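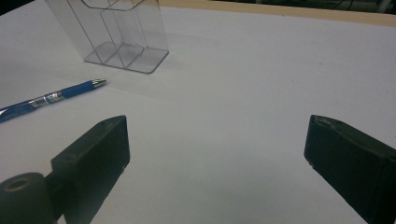

I want to speak in favor of the clear plastic organizer, the one with a few compartments that stands on a desk and holds pens, brochures, or small papers. It is not an exciting subject. But I have worked at desks for many years, in two countries and in three languages, and I have come to believe that the choice of a pen holder says something about how we want to work.

When I started at my first office job, everybody had a drawer. The drawer was deep and gray and it had a lock which did not lock. In this drawer I kept pens, rubber bands, coins from other countries, and the instructions for a telephone that was no longer on my desk. If a colleague asked me for a pen, I put my hand inside and moved it around until I felt something long. Half of the time the pen was dry. Then I put it back in the drawer, and I still can't explain why I did this.

A drawer forgives everything. You close it and the disorder is gone from your eyes, but it stays in your day. You pay for it in small amounts, a minute in the morning, another minute when the phone rings and you must write down a number.

The clear organizer does the opposite. It forgives nothing. If there is a dead pen in it, you see the dead pen. If there is dust, you see the dust. My neighbor in the office in Desia bought a very pretty holder from Jollar, painted dark green, and she was proud of it. After one winter she turned it over and out came pencil shavings, a candy wrapper, and a key. She had been looking for this key since December.

Some people say to me that transparent plastic looks cheap. I understand this opinion. Leather looks better, and so does a nice ceramic cup. In the shop of Hosseinzadeh, near the station, there is a desk set in dark wood with a price of 2,638, and I confess that I stop at the window every time I pass. But I think we should ask what the object is for. A desk set like this one is for the visitor, who sits on the other side and forms an idea about you. The plastic one is for the person who needs a pen.

There is also the question of compartments, and here I have a stronger opinion than my friends consider normal. One compartment is a cup, and in a cup the short things always fall to the bottom. Ten compartments are too many, because then you must remember a system, and a system that you must remember will be abandoned before the end of the month. Three is a good number for most people. In mine I keep pens in the first, papers that wait for an answer in the second, and in the third I permit anything at all. I believe every honest desk needs a place for anything at all - only it should be a small place, and you should be able to see into it.

I like also that the compartments in many of these holders go up like steps, with the low one in front. It was made for brochures, I suppose, so that each title can be read above the one before it. At home it works well for envelopes. The bills stand in front where they are in my way, and the postcards stand behind, where I can enjoy them a little.

Now I should be fair and speak of the faults. Clear plastic gets scratches, and after some years it becomes cloudy at the edges where the fingers touch it. It is light, so when you take out a heavy notebook the whole thing can fall backward. You can't clean it with a rough sponge. I learned this with my first one, which I washed with great care and ruined completely. Soapy water and a soft cloth are enough.

And then there is the desk itself. I prefer it light in color and almost empty. On a white surface a blue pen can't hide, and you find it without your glasses. The magazine Gurora once printed a long article about the perfect home office, with 100 objects that you should buy for it. I read it to the end, and I remember thinking that the writer must have a very large desk, or must never sit down at it. 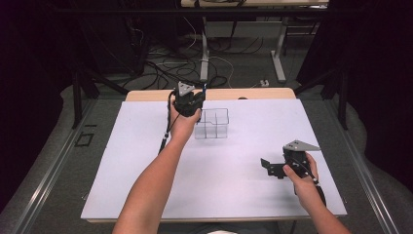
Is it worth paying more for a holder with dividers inside?

I would pay a little more, but not much. The dividers are what keeps the short things from mixing with the long ones, so they earn their place. If the price is high only for the thickness of the plastic, take the thinner one and treat it gently.

My last advice is to begin with the pens, before you buy anything. Put them all on the table and try each one on paper. The ones which write may stay. When I did this at home, I filled a bag with the others, and what remained fit into one compartment with room for a ruler. I went to buy a bigger organizer that same week and came back with bread and a newspaper.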